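Ticket 300: sim rover stops short of the table
Opened January 20, 2021
Status: open

Hi all, me again with the home rover build (the Brameslow base with the Dadix motor board). I'm still testing everything in simulation before I let it loose in my actual living room, and it's driving me a little nuts! I send it to the table, it plans a nice path, then it quits after 15 seconds with "goal unreachable." Restarting Todus didn't help. Neither did going back to the older map.

I rebuilt the room from scratch last night with the play mat on the left, the bouncer and bath seat over by the right wall, and loads of open floor in between, so it should have plenty of space to get through. 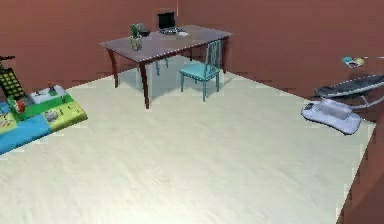

Geert Wuyts: Check where your goal point is. If it's inside the padding around the chair legs, the planner gives up every time. What's your inflation radius?

Oh wow, it was set to 40 cm! I dropped it to 17 and moved the goal out from the chair. Running it again now, will post the log tonight.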